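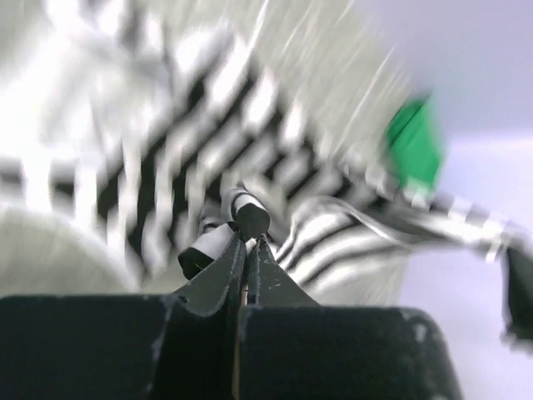
4. Black and white banding: repeat, ends and movement

Last updated: Jan 16, 2025

4.1 Scope

These notes cover two-colour banding on small flexible goods: cord, tubing, straps, ribbon and narrow cloth. Broad woven stripes were dealt with in section 3. Printed, braided and dyed bands are treated together, as the measuring method is the same for all of them.

Bring a steel rule, a fine marker and the Plarent sample card to the workshop.

4.2 Terms

Band: one unbroken area of a single colour, measured along the length of the piece.

Repeat: one dark band plus one light band. Where bands differ in width, the repeat runs until the whole order starts again.

Balance: the share of the repeat taken up by the dark colour. An even stripe has a balance of one half.

Edge: the line where two bands meet. It can be hard (cut, printed) or soft (dyed, bled).

End piece: a cap, dip, binding or fold that closes the piece. It may be a separate part or a finish put on the piece itself.

4.3 Measuring a repeat

Lay the piece flat without stretching it. Start from an edge in the middle of the length, well away from the end piece. Measure across ten repeats and divide by ten. Do not measure a single repeat and multiply, as the error in reading the rule is then multiplied as well.

Worked case. A length of Foseta banded cord measures 1,000 mm between the first and last edge and holds an exact number of repeats at 20 mm each. The number of repeats is 50. If the cord is cut to 30 mm pieces, each piece holds one and a half repeats, so the two ends of every piece differ in colour. This matters if the pieces are to be joined end to end.

Soft edges are measured from the middle of the bleed. Note the width of the bleed beside the result.

4.4 Banding in movement

A banded surface that moves during an exposure records as streaks along the line of travel. The picture at the head of this section shows the effect: the light and dark bars are drawn out on a diagonal, and the number of bands can't be read from it. The small black rounded end, with black and white bands directly beneath it, is the most distinct part.

Three points follow for sample records.

(a) A blurred stripe gives no usable band width. The streak mixes the width of the band with the distance travelled.

(b) The direction of travel changes the result. Movement along the bands lengthens them and leaves the edges at their sides fairly clear. Movement across the bands mixes dark with light, and with enough travel the surface turns to an even grey.

(c) Strong highlights spread. White bands next to a bright area may look wider than they are, and the dark bands between them look thinner.

Record the repeat from a still piece. A moving view may be kept with it as a note on how the pattern reads in use.

4.5 End pieces

A solid dark end on a banded length gives the eye a stop. It also hides the point in the repeat where the piece was cut. Where the end is the same colour as the last band, the two can run together and the last band will seem too wide. The usual remedy is to place a light band next to a dark end.

Gloss should be noted separately from colour. A glossy black and a matt black can match on the card and still look like two colours under a lamp. On the Munmont sheet, gloss goes in column five.

4.6 Exercise

Choose two banded pieces from the tray, one with hard edges and one with soft edges. For each piece, record:

- repeat in millimetres
- balance
- type of edge, and width of bleed if any
- colour of the band next to the end piece
- gloss or matt, for the end piece and the bands

Then find the number of full repeats in a 2,978 mm length and in a 1,577 mm length, and state what is left over in each case. Show working. Answers go on the Munmont sheet, which is due in February.

4.7 Reading

Dvořáček notes on narrow goods, part 2, sections on cord and tubing. The section on plaids is not needed for this unit.

Related items
Section 3: Broad woven stripes
Section 5: Checks and crossed bands
Munmont recording sheet, blank
Plarent sample card, list of colours
Workshop tray list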